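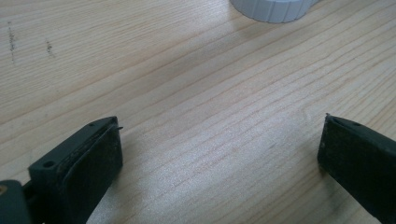

Section 3 covers getting the Barine 778 jump rope out of its pouch and into working order: sizing the cord, pairing the counting handle with the timer base, and running a first session. You will need the small screwdriver from the pouch, a pair of scissors, and a flat surface that doesn't mind having things put on it. A smooth, pale wooden tabletop with a long grain does nicely, and the white end caps can be made out against it, though a cap that rolls off will still find the one gap under the refrigerator. Allow half an hour if you read the steps first and an evening if you don't.

3.1 Sizing the cord

The cord is shipped too long on purpose. You can take length off. We have had letters about putting it back.

1. Lay out the two handles, the cord, two end caps and two stop screws. The counting handle is the one with the button. The other handle is just a handle and requires no set-up.

2. Thread the cord through both handles and leave the ends hanging out. Do not tighten anything yet.

3. Stand on the middle of the cord with one foot, wearing the shoes you plan to jump in. Pull both handles straight up. For beginners, the tops of the handles should reach your armpits. For everyone else, the bottom of the breastbone.

4. Pinch the cord where it leaves each handle and slide a stop screw up to your fingers. Tighten until it no longer slips, then give it another quarter turn.

5. Jump ten times. If the cord slaps the floor well in front of your toes, it is too long. If it slaps your toes, you will have noticed.

6. Adjust both sides by the same amount and repeat step 5 until you are happy or bored.

7. Cut off the extra, leaving a thumb's width past each stop screw. Press on the end caps until they click.

Note: Do not cut on day one. Most people shorten the cord again after a couple of weeks, once their arms stop flapping. Tuck the extra inside the handle in the meantime.

Caution: Never knot the cord to shorten it. A knot throws off the swing, wears through in the middle of a fast set, and voids the warranty, in that order.

3.2 Choosing a spot

8. Hold the handles at hip height and turn the rope slowly overhead. Anything it touches has to go. This includes light fixtures, ceiling fans, hanging plants and the top edge of the door frame.

9. Jump on wood, rubber or a firm exercise mat. Bare concrete is hard on shins and eats cords. Thick carpet grabs the rope and will make you think you have gotten worse at this.

10. Put pets in another room. Dogs believe the rope is for them.

Caution: Stop if you feel pain in the shins, knees or Achilles tendon, or if you feel dizzy. If you have a heart condition, are pregnant, or are getting over an ankle injury, talk to your doctor before using the rope at all.

3.3 Pairing the handle with the base

The base is the square unit with the display. Older copies of this guide call it the Dumlao, which was its name in the workshop and is still printed under the battery door. It is the same unit.

11. Pull the plastic tab from the battery door of the base. The display shows four dashes.

12. Hold the button on the counting handle until it buzzes twice.

13. Within a minute, press MODE on the base. The dashes change to a zero. You are paired.

14. If the dashes stay, move the base closer to the handle and repeat from step 12. If they still stay, check that you are not holding the handle without the button. Rosalinda Tan on our help desk asks that you check this a second time before you call.

Note: The handle counts turns of the rope. It cannot tell whether you were above the rope when it went by. We leave that between you and the display.

15. Set the base where you can read it while jumping, out of the rope's reach – a shelf or a windowsill works. It has rubber feet, but it does not enjoy falling.

3.4 Your first session

16. Press MODE until INT appears. The factory program is 30 seconds of jumping and 30 seconds of rest, eight times over.

17. Press START. One beep means get ready, two beeps mean jump, and a long beep means rest. Trust the long beep.

18. Keep your elbows in, turn from the wrists, and leave the floor by no more than you need to clear the cord. High jumps look impressive for nearly a minute.

19. When the program ends, the total flashes. Press SAVE to keep it or MODE to pretend it didn't happen.

The base stores up to 200 sessions, then writes over the oldest. The counter goes back to zero after 2000 turns in a single session. If this becomes a regular problem, Chukwuemeka Ekpo, who wrote the training programs in Section 5, has a harder one for you there.

3.5 Putting it away

20. Hang the rope by both handles from one hook so the cord falls straight. Coiled tightly in a drawer, it will remember the drawer.

21. Wipe the handles with a damp cloth. Do not rinse the counting handle under the tap.

22. Check the stop screws before your next session. They work loose a little during the first week, then settle down.

Replacement cords and end caps are listed in Section 7. End caps come in bags of six.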